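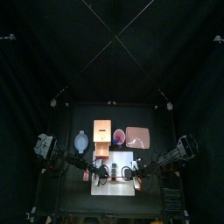
Figura 1. Puesto de trabajo con dos brazos robóticos sobre un tablero blanco, con objetos domésticos alrededor.

Tema 4. Cuando el brazo llega al taller: qué cambia para quienes ya estaban

Bienvenidos otra vez a la asignatura. En el tema anterior nos quedamos en los costes, que es por donde suelen empezar las empresas, y hoy me gustaría que nos detuviéramos un buen rato en las personas, aunque eso nos obligue a ir más despacio de lo que marca el programa (ya recuperaremos el tiempo en septiembre, no os preocupéis).

4.1. Tarea y puesto

Conviene separar bien estas dos palabras. Una tarea es coger una pieza, abrir un cajón, dejar una taza en su sitio. Un puesto es un conjunto de tareas, y además las conversaciones, los ratos de espera y las pequeñas decisiones que van entre una y otra. Fijaos en la figura: las dos pinzas quedan sobre el tablero blanco, con una varilla roja entre ambas y tres bloques oscuros pequeños cerca del centro. Para una persona, colocar piezas así es un gesto que apenas se piensa; para quien programa los brazos hay ahí un problema de coordinación bastante serio, y os invito a pensarlo con cariño antes de la próxima clase.

4.2. El caso Woltham

Trabajaremos con la planta de Woltham en Hardale, dedicada a preparar lotes de menaje. Antes del cambio, cada operaria montaba sus bandejas de principio a fin, 184 por turno. Después, los brazos se quedaron con la colocación y las operarias pasaron a revisar, reponer y atender las paradas. El esfuerzo de muñeca bajó mucho, y eso lo agradecieron todas. También bajó la sensación de terminar algo con las propias manos, y aquí las entrevistas son preciosas, leedlas enteras, por favor.

Hubo además un asunto de categorías: atender una parada exige saber por qué se ha parado el brazo, y ese saber tardó bastante en aparecer en la nómina. En Skurholm, el otro centro del grupo, se negoció antes de instalar nada y el ambiente fue muy distinto.

4.3. Para la próxima sesión

Lectura: Lopes, capítulo 4, con especial atención al apartado sobre turnos.

Escribid una página comparando Hardale y Skurholm. Elegid una tarea de algún trabajo que conozcáis de cerca y contad qué parte dejaríais a una máquina y qué le pediríais a cambio a la empresa.

Las entregas, por el aula virtual hasta el July 13, 2025 (13 de julio), en el formato que os resulte más cómodo.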